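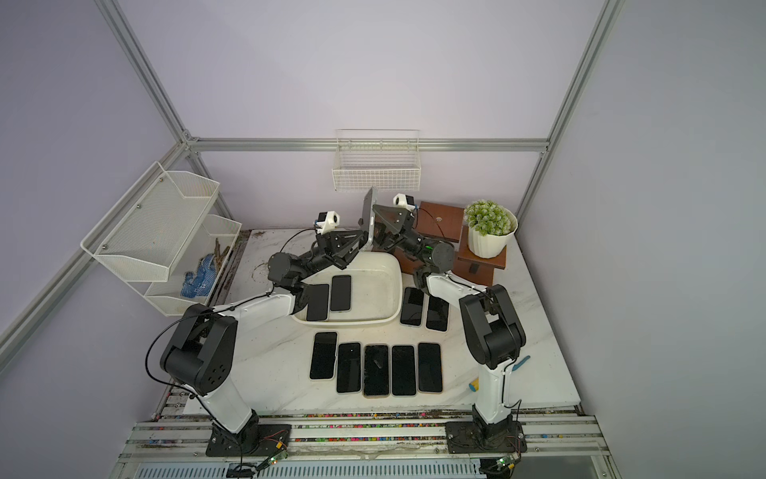 A Florante Dela Peña le gusta empezar por el principio, y el principio, para él, es siempre la factura. «Me acuerdo de mi madre guardándolas en una caja de galletas, y de cómo en enero las sacaba todas y las ponía en fila sobre la mesa de la cocina», cuenta mientras remueve un café que se le va a quedar frío. De aquella costumbre le viene, dice, la manía de mirar el precio del gas como otros miran el tiempo.

Lleva media vida en Keltia, la comercializadora que abastece a los pueblos del valle de Saludo, y ha visto de todo: inviernos en que el depósito de Jolletti se llenaba sin pensarlo y otros en que cada carga se discutía hasta la noche. Ahora el mercado ha aflojado y el precio al por mayor baja desde el otoño, pero los recibos de los vecinos apenas se han enterado. Le pregunto por qué y se ríe con ganas. «Porque el gas que usted quema hoy se compró hace meses, mujer. Nosotros firmamos a plazo, y cuando firmamos estaba caro. Si hubiera subido, ahora todos me darían las gracias por la calle.»

Keltia tiene unos 3000 clientes, de los que 2065 están en tarifa fija. Esos, explica con paciencia de maestro, no verán la rebaja hasta que les toque renovar. 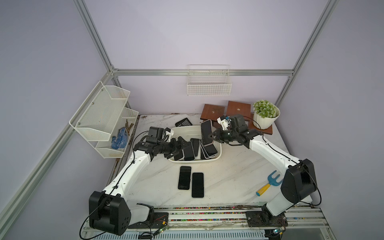
Según Dela Peña, lo peor que se puede hacer ahora es correr a cambiar de contrato sin leer la cláusula de salida, que en algunos casos se come el ahorro de todo un invierno. Él mismo se ha sentado con más de un cliente a repasarla, línea por línea, y a veces les ha aconsejado quedarse como estaban.

Hablamos también de Tomau, la planta de almacenamiento que lleva 8 años en proyecto y que permitiría comprar en verano, cuando sale más barato. «Yo la quiero ver funcionando antes de jubilarme, y me quedan dos años, así que imagínese la prisa que tengo», dice, y se le pone cara de chiquillo. Faltan permisos, falta cerrar la financiación y falta, sobre todo, que los ayuntamientos se pongan de acuerdo sobre el trazado de la tubería, asunto del que prefiere no decir mucho porque el viernes tiene reunión.
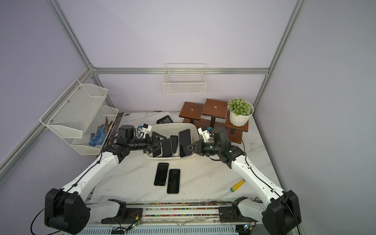

Dos brazos robóticos sobre una bandeja con teléfonos móviles.

Antes de despedirnos le pido un pronóstico para el invierno que viene. Se resiste, mira por la ventana, se termina por fin el café. «Si no hay sustos, algo bajará. Pero a mi madre le diría que siguiera guardando las facturas en la caja.»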